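# Trorosari: two-arm tabletop demonstrations

A README for the people who'll be loading this, written by the person who had to collect most of it.

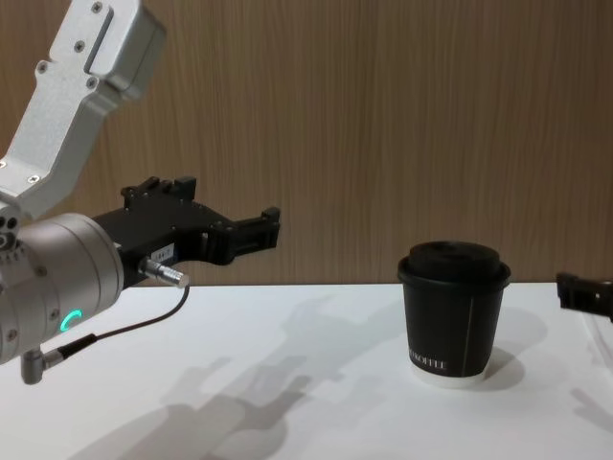 How many demonstrations do you need before an arm learns to do a simple job?

For one job with one object, we started getting sensible behaviour at 40 good demonstrations, and then needed far more than that to make it cope with the object being turned round or pushed a hand's width to one side. The first bit is quick and very cheering. The second bit is where your months go.

## What's in here

Trorosari is 1,344 episodes of two arms doing small jobs on a white table, each one driven by a person. I'm Shanti Upadhyay, I did the bulk of the driving, and Covadonga Urquijo did the rest plus nearly all of the code that turns our recordings into something you can load without swearing. If the loader works first time, that's her. If a label is daft, that's probably me.

The jobs are all things like picking up a cup, passing it from one arm to the other, standing it upright, sliding it to a new spot, or having one arm steady it while the other does something to the lid. Nothing heroic! We wanted lots of tries at a handful of plain tasks (28 task descriptions in all, though several are the same job in different words, more on that below).

We actually recorded 2,835 tries and threw out the rest. I know some of you will want the rejects. See the comments, where somebody already does.

## How we recorded it

The driver sits to the side of the table with a pair of hand controllers, one for each arm, and moves them more or less as if they were their own hands. It takes an afternoon to stop feeling like you're wearing oven gloves, and a couple of weeks before you stop noticing the controllers at all. You can see the difference in the data. My episodes from February are slow and wobbly and full of little pauses where I'm clearly thinking. By the end I'm going straight for things.

Each episode goes like this:

1. Put the objects down wherever the placement script says (it gives you a spot on the table and an angle).
2. Arms to their start pose, grippers open.
3. Read the task sentence out loud. Covadonga's idea, and I felt silly, but it cut down the number of times I did the wrong job perfectly.
4. Press record, do the job, press stop.
5. Mark it good, bad or odd before doing anything else.

Don't save step five for later. We tried marking in batches after lunch and I couldn't remember which of my fumbles I'd thought were fine.

## What an episode holds

- Video, as plain compressed files
- Joint positions for both arms
- How far open each gripper is, from 0 (shut) to 1 (wide open)
- The commands the driver sent, kept apart from what the arms did in reply
- One task sentence
- The mark, plus a free-text note if I could be bothered

The commands and the measured positions don't match exactly, and they aren't meant to. The arm lags a little behind the driver. If you train on the measured positions as if they were commands, you'll get a sleepy robot that stops just short of everything. I did this. It cost me a fortnight.

Left and right are always from the side the main camera sees, so "left" in the files is left in the video. The very first version had it the other way for a small batch recorded at our other bench in Brekatside, and we've flipped those. Please shout if you find one we missed.

## What counts as good

This took more arguing than anything else. My rule was "did the job get done". Covadonga's was "would I want a robot to copy this". Hers is stricter and hers won.

So an episode where I knocked the cup, chased it across the table and finally picked it up is marked odd, even though the cup ended up where it should. An episode where I missed the first grasp, backed off calmly and got it on the second go is marked good, and I'd say those are the most useful ones in the whole set. A learner that has only ever seen perfect grasps has no idea what to do after a bad one. We didn't plan to collect them, they just came free with my being a beginner. Towards the end I was too smooth, and we had to start some episodes from a bad position on purpose (gripper too low, or off to one side) to get the same thing. Those have `recovery_start` set to true.

## Known problems

**Light.** The arms throw shadows across the white table, and the shadows move with the arms. A model can learn to read the shadow instead of the arm, which looks terrific right up until you change the lamps. Mess with the brightness when you train, and test under some other light if you can.

**Plain backgrounds.** Most of the set has a tidy table and a wood-grain panel behind. Lovely for us, not much like a kitchen. Don't expect anything trained on this alone to cope with clutter.

**Paper cups.** They squash. Shut the gripper all the way on one and you've made a different object, and it stays different for the next episode. We swapped cups when they looked tired, but "tired" was my opinion, so expect some slightly dented ones.

**Who drives.** Two drivers, both right-handed, and it shows badly. Given a free choice, the right arm does the clever part and the left arm holds. We wrote task sentences that force it the other way, but the lean is still there.

**Repeated sentences.** "Pick up the cup" and "lift the cup off the table" are the same job. We kept both so that the language side has something to chew on. If you're counting tasks for a table in a paper, please merge them first. There's a file called `same_job.csv` that does it for you.

## Splits

Please use ours. We split by recording session, so that episodes made minutes apart with the same dented cup don't land on both sides. Splitting at random will give you a nicer number, and it'll be a fib.

There's also a small held-out set from Gultham, recorded on a different table with the same kind of arms. It's hard. Our own best model does poorly on it and I'd love to see someone do better.

## Using it

Fine for research and teaching. If you want to sell something trained on it, write to us first and we'll most likely say yes. No faces in the video, and the sound was never recorded, so you're spared my reading the sentences out.

The older single-arm set, Valcárcel, is kept in its own folder and has its own notes. The file layout is the same but the gripper numbers run the other way (0 is open there). Yes, I know. There's a `flip_gripper` setting in the loader, and it's off unless you turn it on.

## Comments

**pelham_k**
Any chance of getting the rejected tries? We work on spotting failures and a big pile of honest mistakes would be gold.

**Shanti Upadhyay**
We've still got them, but a good few have no notes and some are me stopping the recording because the phone rang. I'll go through and put out the ones where something really went wrong. Slowly!

**mothwing**
The lag between command and measured position looks bigger on the left arm in the early sessions. Is that real or is it a clock thing?

**Covadonga Urquijo**
Clock. It's corrected in the current files, so if you still see it you have the old download. Check that your folder has `times_fixed.txt` in it.

**mothwing**
It didn't. Downloading again now, thanks.

**r.osei.lab**
Used the recovery starts on their own to fine-tune and got a clear improvement on second grasps. Handovers got a bit worse though. Mixing half and half with the normal ones sorted it for us.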